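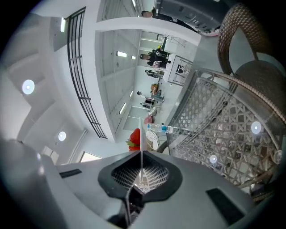

Forums > Outdoor & Patio > Furniture Care > Rattan rim coming loose on glass top table

Rattan rim coming loose on glass top table

itdale_porch
ok so the woven edge on my table has started to unravel. Maybe 20 inches of it. Real rattan I think, not the plastic stuff, it was my aunt's and she had it in a sunroom for years. We moved it out to the screened porch in January and now the strands are popping up and catching on sleeves. Do I glue it? Soak it? Already bought wood glue, hope that wasnt dumb.

mudroom56
Don't glue dry. Mist the loose part with warm water first, wait half an hour, then tuck the strands back under with a butter knife. Dry rattan just snaps.

Sadowski_K
Agree on the misting, disagree on the wait. Half an hour does nothing on old cane. I wrap mine in a damp towel overnight. Then glue, then clothespins.

mudroom56
Overnight is how you get mildew. Ask me about my headboard.

Sadowski_K
One night under a towel is not going to grow mildew. Did you dry it after?

mudroom56
Yes I dried it. With a fan.

itdale_porch
Can we get back to the table lol. Also does the glass have to come off? It's heavy and I'm by myself until my son gets back.

Renata Nowicki
Take the glass off if it lifts out. Two people, gloves, lay it on a blanket flat on the floor and not leaned on a wall. I leaned one once on a tile floor – slid right out and that was the end of it. Replacement was going to be more than the table cost so now I have a plywood top with a tablecloth over it.

If it's glued in or has clips, leave it and tape plastic along the edge so the water doesn't get under. Water under glass sits there forever and stains whatever is beneath.

itdale_porch
No clips that I can find. Think it just sits in a groove. Will wait for help.

jundetti_fan
is it real rattan tho. Cut end of a strand – if its solid and kind of stringy inside its real. If it looks like a drinking straw or is the same color all the way thru its resin and water does zip. You'd want a heat gun on low for that

Sadowski_K
Please nobody use a heat gun next to glass.

jundetti_fan
hair dryer then. same idea

itdale_porch
Checked. Stringy and lighter inside. So real. Two of the strands are broken clean off though, not just loose. Can those be patched or do I need to redo the whole edge?

Renata Nowicki
Patch. Buy a small coil of binding cane, match the width, soak it 20 minutes in warm water and weave it in over the old path. Start a few inches before the break and end a few inches after. Glue both ends on the underside where they don't show. It will be too pale. Stain it after it dries, walnut thinned way down, two coats.

Small coil was $26 last time I bought one, and you'll have most of it left over.

mudroom56
26?? I paid 42 for mine, guess I got robbed. Skustov used to sell the short pieces by the yard but I dont see them anymore.

Renata Nowicki
Skustov still has them if you call. Not on the site.

pinecone_dan
Unpopular but I'd pull the whole rim and put on a flat wood edge. Rattan on a porch is a losing fight. Sun one side, damp the other. You'll be back here next year with the other half of it.

Sadowski_K
That's a lot of work to end up with a different table.

pinecone_dan
It's an afternoon. Patching is an afternoon every year.

itdale_porch
Not ripping it off Dan, my aunt would haunt me. But I'll move it back inside, I take the point about the damp.

mudroom56
Good call. And keep it off the heat vent.

itdale_porch
Update – son came over, glass lifted out no problem, a LOT of crumbs in that groove. Misted, waited an hour (split the difference, sorry both), tucked and glued. Clothespins on overnight. Loose part is flat now. Called about the cane, waiting to hear on the width. Wood glue ok for the ends or do I need something else?

Renata Nowicki
Wood glue is fine indoors. Wipe the extra off before it skins over or the stain wont take there.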